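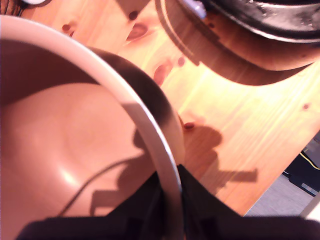 The Bowl from Dollberg

Lutz Fuchs had driven 108 miles for soup, and he would have driven twice that.

It had to be his sister's soup, the one with the barley and the browned onions, and it had to be February, with the road up to Dollberg plowed on one side only and the radio dropping out at every bend. He sang to fill the gaps. He was a terrible singer and he loved it.

"You're early!" Femen shouted from the kitchen window before he had even shut off the engine. "Nothing's ready! Come in anyway!"

The kitchen was exactly as it should be. The pine table stood where it had stood since their father dragged it home from the Esach sale, knots and all. As a boy Lutz had given every knot a name. They were islands, and a button was the ship, and on rainy afternoons he had sailed that button from one end of the table to the other while his mother rolled dough and told him to mind the flour. He still knew the names. He touched two or three of them now, hello, hello, and hung his coat on the door.

And there was the bowl! Big enough to bathe a cat in (they had tried once, and the cat had won), cream around the rim and that wonderful peach color inside, like the sky at five in the morning when you've been up all night and don't mind a bit.

"You still use it," he said.

"What else would I use? Everything else in this house is too small."

She put him to work right away. He peeled carrots, badly, and told her about the apartment and the new neighbors, and about old MacAulay, who had finally retired from the ferry and now stood on the dock every day telling the new pilot how to do it. Femen laughed so hard she had to put the knife down. The windows fogged up. Somewhere in the middle of the ferry story the onions went from gold to brown, and the smell came across the room, and Lutz forgot what he was saying.

"I want to ask you something," Femen said, "and you can say no."

"No."

"I haven't asked yet."

"Then yes."

She wiped her hands on her apron. "I'm thinking of doing this for people. Suppers. I'd open the front room, push the furniture back, and put out whatever chairs I can find. Soup and bread, one pot, and when it's gone it's gone." She was talking fast, the way she used to when she had a plan to build a raft. "I have some 2000 saved. It would pay for a second stove."

Lutz looked at his sister, flour on her elbow, pink in the face, fifty-eight years old and ready to build a raft.

"Where do I sit?" he said.

"You don't sit. You carry."

So they planned it, right there, with the carrots half done. She found a pencil and he found the back of an envelope, and they wrote down spoons, and candles, and whether Mrs. Hartig next door would lend her bench if they promised to feed her. They argued about bread for a good long while. Lutz wanted rye and Femen wanted rolls, the soft ones, a great heap of them in the middle of the table where everybody could reach.

"In the bowl," Lutz said.

"Of course in the bowl!"

He pulled it toward him and turned it slowly on the pine — past the first island, past the long one he used to call Whale Rock — and the light slid around the inside as it went. It was a marvelous thing, that bowl. He could already see the rolls piled over the rim and the hands going in.

"Seven o'clock?" he asked.

"Six. People get hungry early in winter."

He wrote down six, underlined it twice, and went back to the carrots.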